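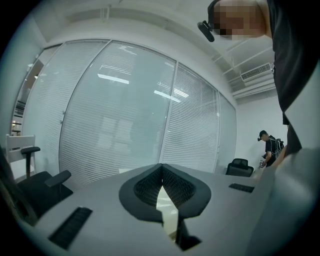
블라인드 있는 유리벽은 결국 비싼 벽 아니냐는 댓글이 지난번 갤러리에 달렸다. 유리로 막고, 유리를 다시 블라인드로 막고, 그 블라인드를 아침마다 걷을지 말지 고민할 바에는 석고보드 한 장이면 되지 않느냐고. 회의 시간에 그 댓글을 읽어 주었더니 다들 고개를 끄덕였고, 물론 회의는 블라인드를 내린 채로 했다.

Canddale 사무실 둘러보기, 유리벽과 그 주변 편

Parnden 건물 4층으로 옮긴 뒤 처음 정리하는 사무실 갤러리다. 지난번에는 로비와 엘리베이터만 올렸다가 정작 일하는 데는 어디냐는 항의를 받았다. 일하는 데를 보여 달라니 보여 드린다. 기대는 낮추고 스크롤하시기 바란다.

설명은 짧게 쓰라는 부탁이 있었다. 짧게 쓰려고 했다.

유리 칸막이
세로 프레임으로 나뉜 유리 네 칸에 흰색 가로 블라인드. 설계 단계의 명칭은 '소통의 벽'이었고 입주 후의 명칭은 '거기 벽'이다. 가운데 칸이 가장 넓고 오른쪽 끝 칸이 가장 좁다. 좁은 칸은 남은 폭을 처리하느라 생긴 것이 분명한데, 도면에는 '리듬감'이라고 적혀 있었다.

블라인드
유리 높이를 위아래로 꽉 채운다. 주문서 품번은 3931번이고 색상명은 '아침 안개'인데, 받아 본 사람은 모두 흰색이라고 불렀다. 각도를 두고는 두 파가 있다. 반쯤 열어 두자는 파와, 반쯤 닫아 두자는 파다. 두 파가 원하는 각도는 똑같지만 합의는 아직이다.

블라인드 청소
Jokine 먼지떨이를 샀다. 포장에는 살 사이로 부드럽게 들어간다고 쓰여 있고, 들어가기는 한다. 나올 때 살을 하나씩 데리고 나와서 문제다. 지금은 마른 양말을 손에 끼고 닦는 방식이 표준으로 자리 잡았다. 양말은 짝을 잃은 것이면 되고, 그런 양말의 공급은 매우 안정적이다.

유리에 비친 천장 조명
유리에 밝은 막대 두 개가 떠 있는 것은 천장 조명이 비친 것이다. 하나는 가운데 칸에, 하나는 오른쪽 칸과의 경계쯤에 있다. 손님 중에 멋진 간접 조명이라고 칭찬한 분이 있어서 고맙다고 했다. 정정할 기회를 놓친 뒤로는 그냥 우리 사무실의 간접 조명이다.

천장
흰색으로 마감했고 보와 홈이 그대로 드러나 있다. 천장판을 덮는 안과 노출하는 안의 견적을 나란히 받아 보고 나서 우리는 원래부터 노출 천장을 좋아했다는 사실을 깨달았다. 선들이 한쪽으로 죽 모여드는 모양은 꽤 괜찮다. 의자에 기대어 올려다보고 있으면 생각에 잠긴 사람처럼 보인다는 장점도 있다.

에어컨
오른쪽 구석, 천장에 붙은 흰색 한 대. 이 물건의 정치적 비중에 대해서는 따로 한 편을 써야 한다. 바람이 곧장 오는 자리와 영영 오지 않는 자리가 있고, 두 자리의 주인은 서로를 엄살쟁이라고 생각한다. 12월에는 아무도 관심을 주지 않는다. 리모컨은 늘 있던 자리에 없다.

에어컨 아래 흰 벽
그냥 흰 벽이다. 이사 올 때 여기에 뭘 걸지 투표를 했다. 지도, 달력, 커다란 시계, 식물을 매다는 선반이 후보로 올랐고 '아무것도 걸지 말자'가 이겼다. 이 사무실에서 결정된 일 가운데 가장 빨리 실행되었으며 지금까지 예산을 초과하지 않은 유일한 사업이다.

검은 사무용 의자
양쪽에 검은 팔걸이가 달린 Zheng 의자. 카탈로그에는 팔걸이가 몸을 '기억한다'고 나와 있었다. 무엇을 기억하는지는 모르겠으나 내가 맞춰 놓은 높이는 아니다. 그래도 앉으면 편하고, 편해서 회의가 길어진다는 지적이 있었다. 지적한 사람도 앉아 있었다.

등받이가 네모난 흰 의자
검은 의자와 같은 날 들어온 것이 아니다. 전 사무실에서 따라왔는지, 이 건물에 원래 있었는지 기억이 서로 다르다. 납작하고 반듯한 등받이가 마치 자세를 고치라고 말하는 듯해서, 오래 앉는 사람은 드물고 겉옷은 자주 앉는다. 우리는 이것을 손님용이라고 부른다. 손님께는 검은 의자를 드린다.

왼쪽 너머의 선반 쪽
유리벽 왼쪽으로 트인 데를 지나면 어둑한 선반 구역이 나온다. 조명을 더 달자는 제안은 5개월째 검토 중이다. 밝아지면 정리를 해야 한다는 점을 모두가 조용히 이해하고 있는 것 같다. 언젠가 이 구역만 따로 올리겠다고 약속했는데, 약속한 날짜를 적지 않은 것은 잘한 일이었다.

선반 찾아보기 요령
목록은 31번까지 번호가 붙어 있다. 번호순으로 놓여 있지는 않다. '케이블, 기타'와 '기타, 케이블'이 다른 항목이니 주의할 것. 후자에는 건전지도 포함된다. 스테이플러 심을 찾는 사람은 일단 목록을 덮고 큰 소리로 물어보는 편이 빠르다.

오후 4시의 유리벽
하루 중 이 무렵이 제일 볼만하다는 주장이 있다. 블라인드 살마다 빛이 얇게 걸리고, 안쪽 방의 형체가 어렴풋이 비쳐서 뭔가 중요한 일이 진행되는 듯한 인상을 준다. 대개는 누가 간식 상자를 열고 있다.

회의실로 부르는 방
유리 안쪽 방의 공식 명칭은 입주 기념 공모로 정하기로 했다. 응모작이 너무 훌륭해서 도저히 쓸 수 없는 것과 너무 솔직해서 도저히 쓸 수 없는 것으로 나뉘는 바람에 임시로 '회의실'이라고 부르고 있다. 임시치고는 잘 버틴다. 예약표도 있는데, 빈 시간을 확인하는 용도보다는 누가 자기를 빼고 회의하는지 확인하는 용도로 더 많이 읽힌다.

방음에 관하여
유리라서 조용할 것이라는 의견과 유리라서 다 들릴 것이라는 의견이 있었다. 실험 결과 웃음소리는 들리고 웃은 이유는 들리지 않는다. 밖에 있는 사람에게는 최악의 조합이다. 시공사에 문의하니 정상이라고 했다.

블라인드 신호 체계
입주 초기에 누군가 규칙을 만들었다. 완전히 닫으면 방해 금지, 비스듬하면 노크 후 입장, 활짝 열면 아무나 환영. 규칙은 훌륭했고 안내문도 예쁘게 뽑았다. 다만 줄을 어느 쪽으로 당겨야 무엇이 되는지 아는 사람이 적어서, 방해 금지를 걸려다 아무나 환영이 되는 일이 종종 있었다. 요즘은 문에 포스트잇을 붙인다.

유리에 남는 손자국
가장 많이 남는 높이는 어깨쯤이다. 벽에 손을 짚고 이야기하는 습관이 있는 사람이 여럿이라는 뜻인데, 전부 자기는 아니라고 한다. 투명한 벽을 세웠더니 조직 문화가 투명해졌느냐고 묻는다면, 손자국만큼은 투명하게 드러난다고 답하겠다.

댓글에서 옮김

석고보드 얘기 썼던 사람입니다. 다시 봐도 비싼 벽 맞네요. 그런데 예쁘긴 해요.

저희도 같은 구조인데 좁은 칸 블라인드만 늘 비뚤어집니다. 원래 그런 건가요?
└ 운영: 저희는 비뚤어진 쪽에 맞춰 보는 각도를 조정하고 있습니다.

흰 의자 버리실 거면 연락 주세요.
└ 운영: 겉옷들과 상의해 보겠습니다.

양말은 면이 좋은가요, 극세사가 좋은가요.
└ 운영: 면을 써 왔습니다. 발목이 긴 쪽이 손목까지 덮여서 낫습니다. 한 방향으로만 미시고, 물기는 없이 하세요.

에어컨 바람 안 오는 자리 사람입니다. 엄살 아닙니다.

간접 조명 어디 제품인지 여쭤봐도 될까요?
└ 운영: 확인 중입니다.

다음 갤러리는 탕비실 편이다. 냉장고 문을 열어도 되는지부터 의논해야 해서 시간이 걸릴 수 있다. 제보와 항의는 늘 쓰던 메일로 받는다.

글과 정리: Canddale 사무실 운영 담당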